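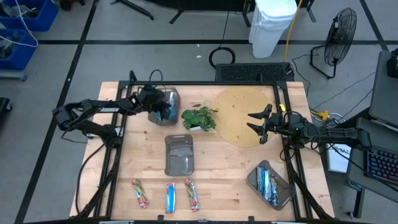

Page last changed: April, a Tuesday

3 min read
Print | E-mail this page
342 shares

4. Comparing grippers on the Brumier two-arm table

Do section 3 first (homing). Both arms on the black frame, cables clear of the joints.

1. Fit the gripper under test on the left arm. Standard Grastico two-finger stays on the right.

2. Set out the trays. Gray ones, empty tray in the middle of the table, full tray lower right. Snack bars are fine as test parts, the wrappers are slippery and that's what we want. A few loose bars along the front edge too.

3. Leave the plant and the round placemat on the table. Arms have to work around them.

4. In Voicu, load the pick list. Grip force 40 percent to start.

5. Open the right gripper fully, park it pointing at the middle of the table. Left arm goes first.

6. Run the left arm over the gray container by the plant. Lower, close, lift, hold. Log a drop as a drop even if it lands back in the container.

7. Swap sides and repeat. Same tray postions, same force.

NOTE: Turn a tray at an angle between runs. Straight trays flatter the wide fingers.

NOTE: 3 misses in a row, stop and re-zero. Don't just raise the force.

CAUTION: Wrist cable loops up high on the left arm. Do not turn the wrist past 90 degrees in one move, it will snag.

CAUTION: Hands out of the frame untill both arms show parked.

Results go in the Astthorpe sheet, one row per pick.

Print | E-mail this page
0 comments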